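Search the Tavholm boards – Enter keyword
12 replies · 5 shares

ochoa_bench
Our house rule for the two-arm sim cell is that both views get saved before any grasp is scored, the close one at the fingers and the wide one of the table. I know it's a bother, friends, but I've come to love it.

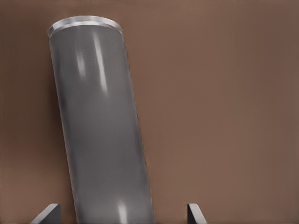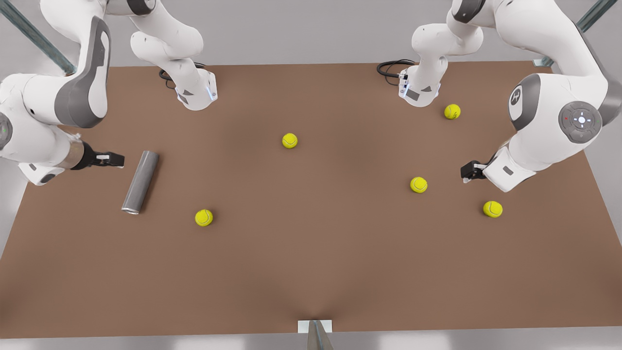 I'd also like the rule to say that fingers stay open until the approach angle is written down, even for something as plain as a cylinder. Cathal Ó Dubhghaill wrote our first version in December and left that part loose.

gekatdale_lou
Lovely write-up, but I can't agree on the angle. We logged it by hand for 282 runs at Gekatdale and never once went back to read it. Let the software write it down!

ochoa_bench
Fair, and I'd happily take a software log – as long as it's saved before the fingers close.

bitgate_mo
I'm with Lou on the log. My worry is the spare balls. Our rule clears anything the task doesn't need, and I'd hold to that even in simulation.

gekatdale_lou
Oh, I'd keep them, Mo. A tidy table teaches you very little about reach.

Share (5)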